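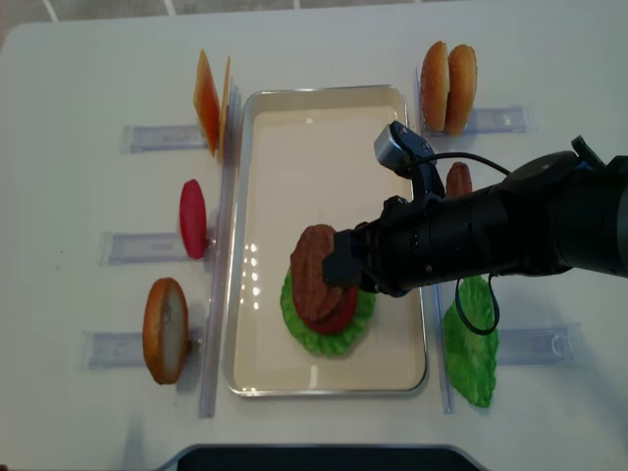

Galberg Test Kitchen, Daily Record
October, afternoon session

The afternoon was given over to the stacked burger. The metal tray was placed lengthwise on the white table, and assembly was carried out inside it, as was agreed last month. Lettuce is now the lowest layer, with the tomato slice on the lettuce and the patty on the tomato. I had argued for the patty at the bottom and have withdrawn the objection for the time being.

The leaves supplied by Stodside were of the ruffled kind. A wavy leaf takes up more room than the printed menu sheet allows for, and the sheet should be amended before it goes to the canteens. I have asked that the words "one leaf, spread" replace "lettuce to cover."

The cheese slices are kept on edge in the clear holder at the upper left of the tray. I prefer this to the stacked pile we used in September, which had to be peeled apart by hand and tore at the corners. The clear strips along the two long sides of the tray are to remain where they are until the end of the month.

Ylva Moen called at 3:10 p.m. regarding the Calimlim order. The canteen there has requested 158 portions for its opening lunch, and Cumow has requested 310 for the same week. Both wish to have the tomato cut thicker. I replied that the thickness would stay as written until the costing has been approved. She was courteous about it but did not agree, and the question will be raised again.

Costing was reviewed after the call. The budget line for buns stands at 892 and has not been touched. The line for tomatoes is close to its limit, and a thicker slice would take it over. I have written to Stodside for a revised price and have requested the answer in writing.

One further matter concerns the tray itself. The light falls strongly on the left half of its floor and is tiring to look at over a long session. A duller tray was requested in the spring and the request appears to have been mislaid. I have submitted it again, with the original form attached.

Supper was taken late: soup, bread, and the last of the pears. Read 4 pages of the new storage guidelines and put them aside.

For tomorrow: tomato price, menu sheet wording, return Ylva's call before noon. The spare apron is still at Cumow and should be collected.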